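Print this page
E-mail this page

Ticket 372 - Cleaning routine stops at the cloth step
Product: Lendley home helper, Inby software
Opened by: Miyuki Nishimura
Status: Open, waiting on customer

Hello to whoever picks this up on a Friday, and thank you in advance for your patience, as I tend to write long.

I have had the Lendley in the house since January, and on the whole I am fond of it. It carries the mail to the kitchen table and it knows where the cat's dish goes. What I can't get it to do is wipe anything down. The routine called "Floor and low surfaces" begins nicely, it rolls up to the cleaning station, it reaches for the cloth, and then it stops and shows error 107. I have tried it at different times of day, with the curtains open and with them drawn, and I get the same number each time.

I've already been through the help pages, so to save you asking: I restarted it, I charged it fully, I ran the arm check (passed), and I moved the station out from the wall so that it could get at it from both sides. I also swapped in a new cloth that was stiffer than the old one, and with that one it did get as far as picking it up. Then it let go of it on the floor and showed 107 again.

Reply from support, 10:40 a.m.

Hi Miyuki, no need to apologize for the length, it makes my job easier! Error 107 means the helper has lost track of where the edges of a soft item are. A plate or a mail tray keeps its shape when you lift it, and a cloth folds over on itself and looks like something new every second. It's the hardest thing we ask of it, and I won't pretend we've solved it.

When a person does this job there is a lot going on that we don't notice. You take the cloth by a corner and the side, you let the rest hang, and your fingers shift a little all the time without you thinking about it.

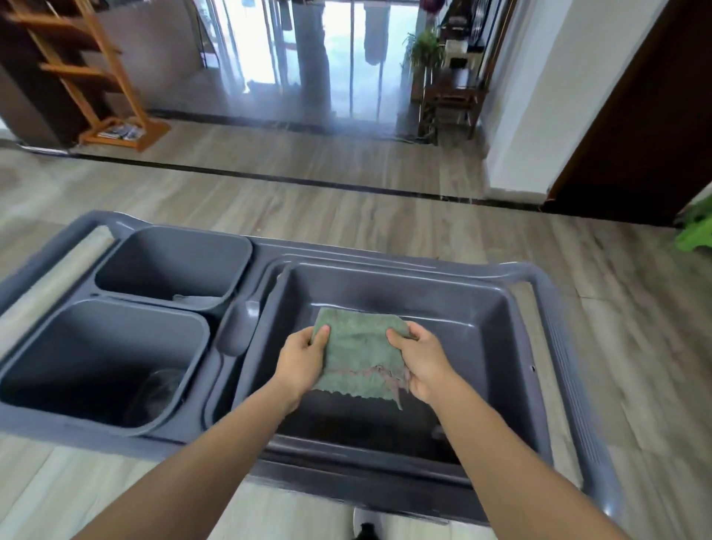

The helper has to work out each of those little shifts from scratch, and the grip setting makes a big difference to how well it manages. Could you open Settings, then Hands, then Soft Items, and tell me what the number says? It ships at 400, which suits towels and bedding. For a thin cleaning cloth I'd like you to bring it down to 200 and run the routine again. Please also take any small things out of the station first, as they can confuse it when it looks down for the cloth.

Reply from Miyuki Nishimura, 2:15 p.m.

It was at 400, just as you said. I put it down to 200 and cleared the station out, and I'm pleased to report that it picked up the cloth and held on to it! It carried it right over to the low shelf - I was clapping in the hallway like a fool. Then it wiped the same six inches of shelf for four minutes and went back to its dock with the cloth still in its hand.

My neighbor has a Zerkon and says hers won't touch a cloth at all, so I suppose I'm ahead. Still, I did the rest of the shelf myself in less time than it takes to boil an egg. Is there a setting for how far it wipes? And should I be wringing the cloth out for it, or is it meant to manage that?

Reply from support, 3:05 p.m.

Clapping is allowed! Please do the wringing yourself for now, as the current Inby version can't do it. For the wiping, go to Rooms, pick the shelf, and draw the area again with your finger, right out to both ends. If it was drawn before the last update it may have shrunk. I've passed your log to Mizuno on the hands team, and I'll leave the ticket open until you've had a chance to try it.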